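La ressourcerie Stulludine a rouvert ses portes à Cuevas, et quelle réouverture ! Fermée depuis novembre pour refaire la toiture, elle a accueilli 741 visiteurs pour son premier week-end, contre 15 à l'ouverture du lieu, il y a quelques années, un matin de grosse pluie dont les anciens parlent encore.

On y trouve toujours de la vaisselle dépareillée, des vélos d'enfant, des livres au kilo. La vraie nouveauté se cache à l'étage : un grand atelier ouvert à tous, où l'on vient apprendre à coudre, à recoller, à revisser. Les habitants du quartier Bellitz le réclamaient depuis longtemps, et le planning du printemps se remplit déjà à toute allure.
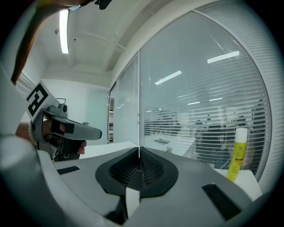
« Les gens arrivent avec une veste décousue et repartent avec trois idées pour la suivante, c'est formidable à voir », raconte Estrella Jaramillo, coordinatrice du lieu. L'an dernier, malgré la fermeture, 934 objets ont retrouvé preneur grâce aux ventes organisées sur le marché. Pour cette année, l'équipe vise les 3 000, et vu l'ambiance de ce week-end, on a très envie d'y croire !

Côté couture, c'est Emiliano Serrano qui mène la danse. Ancien tapissier, il prépare un cycle consacré aux fauteuils, avec des chutes de tissu offertes par les voisins de la rue Stomow (il en reste des cartons entiers, de toutes les couleurs). Les débutants sont les bienvenus et le matériel est prêté sur place. Inscriptions à l'accueil, adhésion à prix libre.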